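Acta de la reunión del taller de manipulación, octubre

Empezamos a las nueve y cuarto, un poco tarde porque la sala de arriba estaba cogida y hubo que bajar las sillas. Tomo nota yo, Ruba Chamoun, que me tocaba el mes pasado y me escapé. Ya sabéis cómo escribo las actas: si alguien quiere una versión seria, que la pida antes del martes y le quito los paréntesis.

Asistentes: todo el grupo de Grotmont menos los dos que están en Pamo montando la segunda célula. Desde Pamo se conectaron a ratos, con el sonido fatal.

Punto 1. Acta anterior

Se aprueba. Solo una corrección: donde puse que el cargador de baterías estaba arreglado, léase que estaba pedido. Perdón.

Punto 2. El fallo de la pinza

Vamos a lo gordo, que para esto nos juntamos. En la sesión 2939 la pinza del brazo izquierdo se cerró sin que nadie se lo mandara. El brazo estaba en pausa, o eso decía la pantalla, y Vondráček tenía la mano cerca del soporte porque iba a recolocar un cable. No le pilló los dedos. Le rozó el guante y se llevó un susto de los buenos, y yo otro, que estaba al teclado y tardé un mundo en reaccionar.

Leímos el registro entre todos, en voz alta, que es una forma estupenda de enterarse de las cosas aunque parezca una misa. Lo que sale es lo siguiente. La pausa se pulsó bien y el brazo dejó de moverse, eso está claro. Pero la pinza tiene su propio controlador y ese controlador guardaba una orden de cierre en la cola. Pasaron 801 milisegundos desde la pausa y entonces la ejecutó, tan tranquila. O sea, que nuestra pausa paraba las articulaciones y dejaba la pinza a su aire. Llevamos usando ese botón desde el invierno, y se me ponen los pelos de punta cuando lo pienso.

Vondráček preguntó si la fuerza de cierre era la normal. Lo era: el límite está en 40 newtons y el registro no lo pasa en ningún momento. A mí eso me consuela poco y así lo dije. Él contestó que a él le consuela bastante, que la mano era suya, y ahí no tuve réplica.
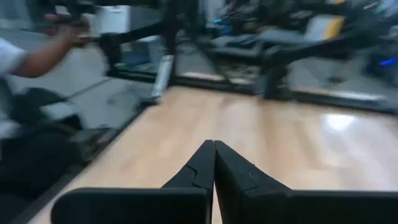

Luego hubo un rato largo de discusión sobre si el problema es del programa o de la costumbre. Desde Pamo opinan que es de la costumbre: nadie debería meter la mano en la zona con la potencia puesta, diga lo que diga la pantalla, y en la célula nueva ya trabajan así. Yo estoy de acuerdo con la norma, pero me niego a que sirva para dejar el programa como está. Si un botón se llama pausa, la gente se va a fiar de él (yo la primera). Al final quedamos en que son dos arreglos y se hacen los dos.

Alguien sacó también que la seta de emergencia queda lejos del lado del soporte. Es verdad. Si estás recolocando cables tienes que estirarte por encima del bastidor o dar la vuelta entera, y con el susto en el cuerpo no das la vuelta entera a nada. Se habló de poner una segunda seta y hubo acuerdo enseguida, menos en el color de la caja, que consumió más tiempo del que pienso reconocer por escrito.

Acuerdos de este punto:

La pausa vaciará la cola de la pinza y cortará sus órdenes hasta que se reanude a mano. Lo programo yo.
Mientras eso no esté probado, para acercarse al brazo se quita la potencia. Sin excepciones, tampoco para «un segundito».
Vondráček pide la segunda seta y mira por dónde pasar el cable.
El brazo izquierdo se queda fuera de las sesiones. El derecho puede seguir, con la misma norma de potencia.

Punto 3. Por qué no lo vimos antes

Este punto no estaba en el orden del día, salió solo. Repasando registros viejos encontramos otro cierre raro en la sesión 378. En su día lo apuntamos como «objeto resbaló, se repite toma» y a otra cosa. No digo que sea el mismo fallo, porque ese registro no guardaba las marcas de tiempo del controlador y ya no hay manera de comprobarlo. Pero se le parece mucho, y me da rabia, porque la nota la escribí yo.

Propuse una casilla en la hoja de sesión para movimientos que nadie ha pedido, por pequeños que sean. Hubo quejas por el papeleo – las mismas de siempre, con las mismas caras – y al final salió adelante con la condición de que se rellene en una línea. Si la pinza hace algo raro, se apunta la hora y lo que se estaba haciendo. La teoría de cada cual sobre la causa puede esperar al café.

Quedó sin resolver quién repasa esas casillas. Yo puedo un par de semanas, luego me voy a Pamo y no quiero prometer nada.

Punto 4. Baltwood

La entrega de piezas para Baltwood iba a salir a final de mes y con un brazo parado no llegamos. Se les avisa ya y se les cuenta el motivo tal cual. Hubo quien prefería hablar de «ajustes internos». Voté en contra con bastante entusiasmo: ellos van a tener a su gente al lado de una pinza igual, con el mismo controlador, y yo querría saberlo. Vondráček les llama y yo les mando por correo el trozo de registro.

Si preguntan por una fecha nueva, se les dice que depende de la prueba del punto 5 y que no damos fecha hasta tenerla pasada.

Punto 5. La prueba

Después del cambio, antes de devolver el brazo izquierdo al trabajo, hay que provocar el fallo a propósito. Se llena la cola con órdenes de cierre, se pulsa la pausa a mitad y se mira si la pinza se mueve. Se pone un taco de espuma entre los dedos y las manos de todo el mundo se quedan detrás de la línea. Desde Pamo piden que se repita también con la red cargada, por si el retraso cambia, y me parece muy bien visto. También hay que probar qué pasa al reanudar, que no vaya a soltar de golpe lo que tenía guardado. Eso no se le había ocurrido a nadie hasta que Vondráček lo dijo poniéndose ya la chaqueta, y volvimos todos a sentarnos.

La persona que haga la prueba no puede ser la que escribió el cambio, así que no seré yo. Se ofrecen desde Pamo para lanzarla en remoto, con alguien aquí junto a la seta. Falta decidir quién.

Punto 6. Ruegos y preguntas

Los guantes finos se han acabado, casi todos se fueron en las dos últimas semanas. Se piden más.

Por favor, quien se llevó el destornillador pequeño del cajón del soporte, que lo devuelva. No quiero nombres, quiero el destornillador.

Vondráček pregunta si puede quedarse el guante rozado de recuerdo. Puede, cuando le haga la foto para el parte.

Se levanta la reunión a las once menos diez. La próxima, en cuanto esté hecha la prueba, y esta vez con la sala reservada.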